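Prineck two-handed handling unit for fruit and produce rooms

Lifting, turning and setting down whole fruit, alongside your existing team
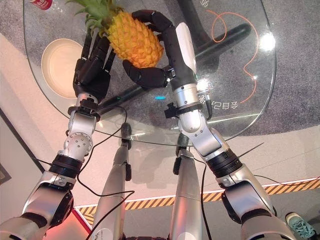
We have been building handling equipment at Kokside for long enough to know that whole fruit is the awkward customer. Boxes have corners. Tins are all the same. Fruit comes in whatever shape it grew in, it bruises where you least expect it, and the person who has to pick it up several thousand times a week ends up with sore wrists and a low opinion of pineapples. The Prineck is our answer to that part of the day, and we are really rather proud of it.

It is a humanoid unit with two arms and two many-fingered hands, and it works at the same table your people work at. You don't have to rip out a bench or order a special conveyor (two of our first customers were all ready to do so, and we talked them out of it!). If a person can stand there and reach the fruit, the Prineck can usually be set up there too.

What it does

The unit picks up single items with both hands, turns them for checking, and sets them down where you have taught it to. Pineapples, melons, squashes, celeriac, large mangoes and whole cabbages are all in the standard set. Smaller fruit can be added, but please talk to us first. Grapes and soft berries are outside what it can do and we would sooner say so now.

Using two hands matters more than we expected when we started. A pineapple held in one hand wants to swing round crown first, and you end up squeezing harder to stop it. With a hand on either side the grip can be much lighter. Our test room went through 272 pineapples in October alone, and the office ate a great deal of fruit salad.

What changes for the people on the shift

This is the part we get asked about most, usually by the person who will be standing next to it, so we have given it more room than the technical bits.

Marwa Naciri runs the preparation room at Ghoneim, where a Prineck has been on the whole-fruit table since the spring. Her team used to rotate off lifting every half hour. Now they rotate between trimming, checking and looking after the unit, and the half-hour bell has gone. Her words, from our last visit:

"The lifting was the job everyone swapped out of. I thought they'd be wary of the Prineck, and two of them were for a good while. What brought them round was being allowed to teach it. They know which fruit is going soft before they've even touched it, and now they get asked."

Teaching really is done on the floor. A worker shows the unit a movement, watches it try, and corrects it. There is no code to write. Most people are comfortable with it by their second shift, though a few take longer and that's fine, the training days are there to be used. We suggest that at least two people on every shift learn how, so it never becomes one person's private knowledge.

Some things get harder, and it would be silly to leave that out. The unit is slower than a quick worker with a good rhythm. Somebody has to be near it while it runs. And the talk round the table changes a bit when one of the places is taken by a machine, which Marwa raised with us herself and which we don't have a clever fix for. Ghoneim moved the trimming places closer together and that helped.

Hours are a fair question too. Ghoneim kept everyone on, and the time freed up went into checking, which had always been rushed. We can't promise what another employer will decide. We do ask every customer to talk it through with their staff before we deliver, and we're happy to come along and answer questions.

Setting it up

Allow 5 working days from delivery to first useful shift. We spend the first day marking out the working area and going over the stop buttons with everyone, including cleaners and night staff. Days two and three are for teaching. The rest is running at low speed with one of our engineers in the room.

Floors should be level and dry. Low-pile carpet is fine for demonstrations and offices; a sealed hard floor is better for daily work. Tables can be steel, wood or plastic. Glass can be used too, but glare and reflections may mean we need to adjust your lighting, so mention it when you book.

Keep cables tidy and out of the walking route. It sounds obvious, and it is still the thing we end up sorting out on most return visits.

Looking after it

Wipe the hands down at the end of each shift with a damp cloth and the cleaner supplied. Pineapple juice is sticky stuff and gets into finger joints if it's left overnight. Check the wrist fittings weekly. Finger pads are a wearing part and a spare set comes in the box, along with the small driver you need to fit them.

The shift log is kept by Clomus, our record-keeping program, which runs on an ordinary office computer. It notes lifts, drops and stops. It does not record who was standing there, and there's no setting to make it do so. At the time of writing the Ghoneim log stands at 3,605 lifts on the present set of pads.

In the box

Prineck unit with two hands
Spare finger pads, one set
Floor marking tape
Hand cleaner and cloths
Clomus licence for one site
Printed guide, large type, wipe-clean pages

Training for up to 8 people is included in the price. Extra places can be added at any time, and refresher days are open to anyone who has already done the first course.

Seeing one at work

Meriem Cherkaoui looks after visits to our Kokside workshop. Bring the people who'd be using it, and bring your own fruit if it's an odd size or something missing from the list above. She'll put the kettle on and let you have a go at teaching it yourselves. Mornings are best, as the test room is noisy after two o'clock.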